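How Pistthorpe Gets Its Bread: My Term Project

I picked bread because I was hungry when the topic sheet came around, and I'm not going to pretend it was deeper than that. Ms Escobar (Ivana Escobar, my supervisor for this unit) told me to narrow it down, so it became bread in Pistthorpe, then sourdough in Pistthorpe, and then finally the question I ended up with: why does a town this small have two bakeries that both sell out before lunch, and do people choose between them on flavour or on habit?

The two bakeries are Drever, on the main street next to the old post office, and Lamard, which is up the hill near the swimming pool. Everyone I know is either a Drever family or a Lamard family. We are a Drever family. I've tried to keep that out of my results but you should know it going in!

What I did first

My first plan was to stand outside each shop with a clipboard. I lasted one Tuesday morning. It was January, so it was already boiling by nine, and people carrying hot bread do not want to stop and chat. I got 11 surveys filled in, and three of those were from the same household. I've kept them in the appendix but I didn't use them for much.

After that I switched to a longer interview with fewer people, and a blind tasting. The interviews were the best part of the whole project. My neighbour Edmund Malinowski has bought a loaf from Drever nearly every day since he moved here, and when I asked him why, he said it was on the same side of the road as his house. Then he thought about it for a bit and said the crust was good too. I wrote both down. A lot of my interviews went like that, with flavour coming second or third after parking, or who was behind the counter, or where their mum used to go.

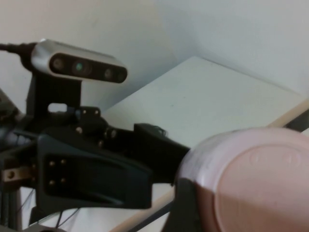
The tasting took a lot more organising than I expected. I wanted plain white sourdough from both shops, baked the same morning, sliced the same width and with the crusts left on. Drever's loaf is taller and a bit paler, so anyone who eats it regularly can pick it by sight. I got around that by cutting each slice into fingers and using only the middle part, although then you lose most of the crust, and the crust is half of what people say they like. I never really solved this. If I did it again I'd run two rounds, one with crust and blindfolds and one without.

I also threw in a supermarket loaf, the Bravo white sourdough, as a sort of control. This turned out to be a bit cruel. Several people who had told me they could never eat supermarket bread gave it a perfectly decent score, and one of my aunties gave it her top mark and hasn't forgiven me.

The flour part

Ms Escobar wanted some science in here, so I made my own starter as well and fed it every day on plain flour and tap water. It smelled like nail polish remover for most of the first week and I nearly chucked it. I went from a 1000 gram bag of white flour to a 1000 gram bag of wholemeal, and it perked up on the wholemeal almost straight away, with more bubbles and a much nicer, yoghurty smell. I only had the one jar going, so I can't say for sure that the flour did it. The weather cooled down that week too, and I moved the jar away from the window. Too many things changed at once. My first loaf had a great flavour and the density of a paving stone.

What I think I found

Most people in my tasting couldn't pick their own bakery's bread. They were very confident while getting it wrong, me included. I picked Lamard as my favourite and wrote "definitely Drever" next to it, in pen.

Going back over the interviews, habit looks like the bigger reason. People talked about the walk, the dog tied up outside, running into someone from school. Lamard regulars brought up the view from the bench more often than they brought up the bread. None of that shows up in a taste score, and I should have put a question about it in my survey from the start.

Problems with my method

My tasters were mostly relatives and people from my street, so it's a lopsided group. The bread had cooled for different lengths of time because the shops open at different hours. I also didn't give people water between samples until somebody complained, so the early scores may be a bit off.

For the next unit I'd like to look at the bakers' side of it, especially how they decide how many loaves to make. Lamard has said I can come in at four in the morning to watch. I've said yes and now I need to find someone to drive me.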